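Pipe Fitting Basics, Tuesday handout – Evanthia Lambrakis

Welcome back, everyone! Before you join anything, have a good slow look at each part.

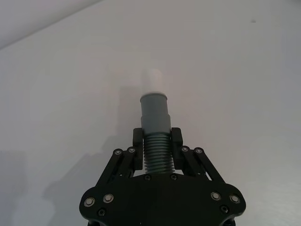
Fig. 1. Gray part with a ribbed section, collar and narrower cap

Clear your bench first, please – small fittings love to wander.

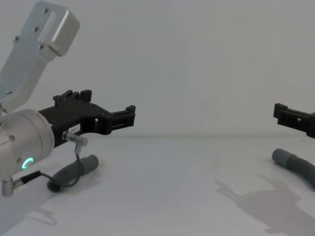 Fig. 2. Pale work surface against a plain wall

Next come the bends. 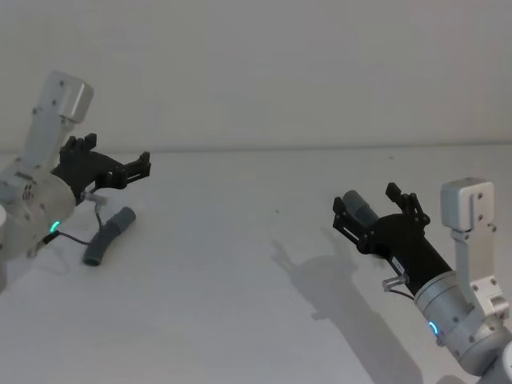 Water slows a little at every turn, so plan your run with as few as you can. A short, thick-walled elbow like the dark gray one on the table has a slight ridge at the bend, handy to feel for with your thumb.

Now lay out your tubes and check the ends.
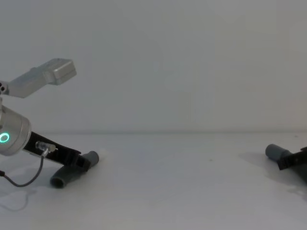
Fig. 3. Two dark gray tubes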